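How a Robot Learns to Clear the Table

Our visit to the Drirevbridge open day

Written for young readers by Marin Vasić
12/3/18

Have you ever been told to clear the table? Maybe you did it this morning. You picked up your cup, you threw away some wrappers, and you put the fruit back where it lives. It took you a few minutes and you were probably thinking about something else.

For a robot this is a very hard job. It is much harder than playing chess, and harder than adding up big numbers. In March I went with a group of 15 children to the open day at Drirevbridge, where people teach robots to do work in the home. The children asked many questions, and some of them were better than mine. I wrote down the answers so you can read them too.

What is a gripper?

A gripper is the hand of a robot. Your hand has four fingers and a thumb, and they can bend in many places. Most of the grippers at Drirevbridge have only two fingers. The fingers do not bend. They slide or swing toward each other until they touch the thing between them, and then they squeeze. Engineers call this a parallel-jaw gripper. Parallel means that the two fingers stay side by side, facing each other, like two walls of a hallway.

Try it yourself. Hold your pointing finger and your thumb very straight, and pick up a pencil. Now pick up a sheet of paper that lies flat on the desk. The pencil was easy, I think. The paper was not so easy!

Who teaches the robot?

People do. Kiran Khurana was our guide, and she has worked on the project, which has the name Grarnow, from its beginning. She told us there are different ways to teach a robot, and the way they use in Grarnow is to show it.

A person takes a gripper in the hand and does the job with it. The person picks up a thing, carries it and lets it go. A small camera travels with the gripper and records everything from close by. Later, a computer studies the recordings. It looks for what is the same each time. Where were the fingers before they closed? How did they come near the bag, from the side or from the top? After very many recordings, the computer can begin to guess the right movement for a new table that it has never met.

"Think how you learned to tie your shoes," Kiran said to the children. "Somebody showed you, and you looked at their fingers."

One boy asked if one time is enough. Kiran laughed and said no. For the bag lesson only, the team had made 287 recordings, and she wanted more.

Why do they use a kitchen?

The children expected a laboratory with white walls and computers. There were computers, in another room. But the lessons are done in a kitchen, with a stove and cupboards and a round table with a cloth on it. A robot that will help in homes must learn in a place which looks like a home. If it learned only at a clean metal desk, it would be confused by a tablecloth with stripes.

The things on the table are also ordinary. There are vegetables, snack packages and paper cups, the same as in your kitchen or mine. The team moves them to new places between the lessons, so that the robot does not simply remember "the orange is always here". Some things must go into the basket and some must go into the garbage, and the robot has to learn the difference.
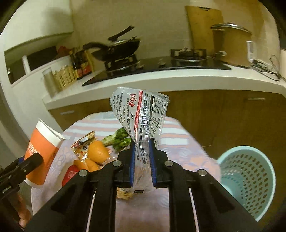 The two blue pads hold a crumpled plastic bag by its neck. An orange, carrots and broccoli share the table with a tipped paper cup.

Why is a plastic bag so difficult?

I asked the children to guess which thing on a table is the most difficult. Most of them said the orange, because it can roll. It is true that an orange can roll away when you push it. But an orange has always the same shape. If you know where is the middle, you can close the fingers on two sides and lift.

A plastic bag has no shape of its own. Crush it and it is a ball. Pull it and it is a flat sheet. Put it down and pick it up, and it is different again. It is also very light, so the small wind from a moving gripper can push it. And if it is transparent, the camera looks through it and sees the table on the other side! For a computer it is not clear where the bag stops and the table begins.

Printing on the bag can help, since letters and colours give the computer something to find. It does not need to read the words. It can notice that there is a patch of red or black and that this patch moves when the bag moves.

There is one more problem. A bag can hang down and touch other things. If you lift it quickly to the side, it may pull a little package with it, and then you have two things moving when you wanted one. Kiran's advice to the people who hold the gripper is to lift up first and go sideways after.

Why are the pads blue?

A girl in our group asked this. The answer has two parts. The pad is the part of the finger that touches things. It has to hold well, so that a smooth thing will not slip out. That is the important part of the answer. The colour is less important, but a bright colour makes it easy to find the ends of the fingers in a recording when the rest of the gripper is black. I had not thought of this before and I was glad she asked.

How hard should a robot squeeze?

This depends on the thing. You can squeeze a carrot quite hard. A paper cup you cannot, or it will fold. Your own skin feels how much you press, and your brain changes it all the time without asking you. A simple gripper has no skin. The robot must learn from the recordings how far to close the fingers for each kind of thing.

We did a small test with three paper cups and kitchen tongs. Everybody had to carry a cup across the room without making a dent. I made a dent.

What did we try at the open day?

There were 6 stations, and we had time for all of them. The one with the longest line was called Nepia. There you could put your hand into the handle of a practice gripper and move soft blocks from one tray to another. It looks very easy when Kiran does it. When you try, your hand wants to use fingers that are not there.

At the Moltero station the children watched a recording in slow motion and had to press a button at the moment when the fingers start to close. Then they compared their answers. They did not agree! Some pressed when the fingers began to move, and some pressed when the fingers touched the thing. Kiran said that grown-up people in her team have the same argument - and that they had to write down a rule for it.

Will robots do all our chores?

Not soon. Kiran was careful with this question. She said the robots she works with are slow, and they still make mistakes that a child of 3 would not make, like closing the fingers beside the thing and carrying nothing to the basket. But for a person who cannot use the hands well, or who cannot bend down, even a slow helper can be a good helper. That is the reason she likes this work.

Try it at home

You need kitchen tongs, a bowl, and some things from your kitchen that cannot break. Ask an adult first. Choose a potato, an empty plastic bag, a spoon and a paper cup.

Move every thing into the bowl with the tongs. Use one hand only.

Now close one eye and do it again. A robot with one camera has a similar problem, because with one eye it is more difficult to know how far away a thing is.

Ask a friend to mix up the things while you look away, and try once more. Which one did you drop most often? Did you take the bag in the middle or at one end?

Words to remember

Gripper: the hand of a robot.
Pad: the part of the gripper finger that touches things.
Recording: pictures and movements that are saved, so a computer can study them later.
Transparent: something you can see through, like a window.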